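How I Store Loose Leaf Tea So It Still Tastes Like Something in June

I drink a lot of tea. More than I should, probably, and for years I stored it terribly. I had paper bags rolled down with a rubber band, a glass jar on the windowsill (pretty! awful!), and one sad pouch living right above the stove next to the cumin. If you've ever made a cup from a bag you loved three months ago and wondered why it tasted like warm hay, this page is for you.

None of this is hard or expensive. You can do the whole thing on a Wednesday evening with a show on in the background.

What ruins tea

Air, light, heat, damp and smells. Tea is dried leaf, and dried leaf soaks up whatever is floating by. Green and white teas go flat the fastest. Oolongs hang in there a bit longer, dark roasted ones longer still, and black tea will put up with a fair amount of neglect. Aged teas like pu-erh play by their own rules and I'm leaving them out completely, so please don't seal your pu-erh up on my say-so.

What you'll need

A few tins with snug lids
Small foil pouches that zip or can be heat sealed
A cheap kitchen scale
Masking tape and a marker
A dry cloth
One cupboard or drawer that's away from the oven

I bought my pouches from Loteo in a pack of 300, which is a ridiculous number of pouches for one household, and I've been giving them away to anyone who stands still. Get the smaller pack if there is one.

Step 1: Sort out what you have

Pull everything out. Yes, the stuff at the back too. Open each one and put your nose right in. Good tea smells like something, whether that's grass or toast or flowers. If you get dust or cardboard, it goes in the "cold brew or compost" pile. Tired tea often makes a perfectly nice cold brew, so try that before you toss it.

Anything that smells like the spice shelf is a lost cause. I've tried airing it out and I've tried baking it. Don't bother.
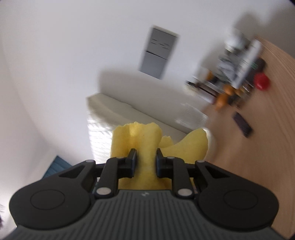 Once you've sniffed your way through, group the keepers by type. I do greens and whites together, then oolongs, then blacks, and then anything scented all by itself. Keep the scented ones well away from the rest! I once parked a jasmine next to a very nice plain green from Brinow and ended up with two jasmines, one of them weak.

Step 2: Get your tins ready

New tins sometimes smell of metal or a little oily. Wipe the inside with a dry cloth, leave the lid off overnight, and smell it again in the morning. If it's still there, toss in a spoonful of the tea you don't care about, shake it around, leave it for a day and throw that tea out. It works like rinsing a pan with the thing you're about to cook.

If you wash a tin with water, let it dry for far longer than you think it needs. Water hides in the rolled seam at the bottom. I leave mine upside down on a rack for a full day and then right side up for another.

To check the lid, close it and lift the tin by the lid alone, low over a table. If the body drops straight off, that tin is for cookies or buttons now.

Step 3: Split big bags into small ones

This is the part that made the biggest difference for me. Every time you open a bag you let the old air out and new air in, so a big bag opened every day goes downhill fast. I weigh out enough for 18 cups, which lasts me a couple of weeks, and that goes in the tin I use daily. The rest gets split into pouches, squeezed as flat as I can get them without crushing the leaf, and sealed.

For delicate, fluffy leaf, go easy on the squeezing. Fold the top down slowly and let the air creep out by itself.

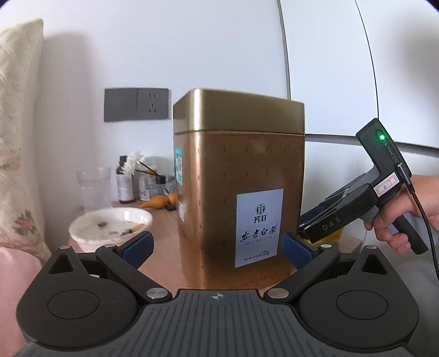 Labels next, and please don't skip them, because every green tea looks the same in a foil pouch. I write the name, the type and the month I opened it. When a tea comes in its own labeled tin, I leave that label alone and put my tape on the lid. Take An Ji Bai Cha: the tin has the name in big brushy characters with the spelled-out version underneath, and a net weight line ending in 125g, so all I need to add is the month. It's also a good one to label by type, since "bai cha" means white tea but Anji Bai Cha is made as a green. I had it filed with the whites for ages and was brewing it however I felt like that day.

Step 4: Find the right spot

Cool, dark, dry and boring. A bedroom closet beats a kitchen cabinet if your kitchen is small and steamy. I use the bottom drawer of an old Caldeira sideboard in the hallway, where the sun never gets to it. The top of the fridge feels handy but it's warm up there. Same goes for any shelf over the dishwasher.

What about the fridge itself? I do it for spring greens, and only for pouches that are sealed and haven't been opened. When I want one, I take it out the night before and let it come all the way to room temperature before I break the seal. Open it cold and you get moisture on the leaves, and then you've done all this for nothing. Opened tea never goes back in.

Step 5: Use it up

Drink the greens first. I keep a strip of tape inside the cupboard door with the oldest ones written at the top, and I'm not allowed to open anything new until the top one is gone. (I cheat at this constantly.)

My loose guide is a few months for opened greens, half a year for light oolongs and a year or so for blacks. Your nose gets the final vote.

A couple of things I get asked

Do those little oxygen packets help? In a sealed pouch, yes. In a tin you open every morning they're used up almost right away, so I save mine for the pouches.

Are glass jars ever okay? If they live in a closed cupboard and the lid has a good gasket, sure. I keep my everyday black tea in one from Durnano and it's been fine. Just keep it off the windowsill.

Can I reuse the pouches? For the same tea, yes. I wouldn't put a green into one that held a smoky black, no matter how many times you've wiped it out.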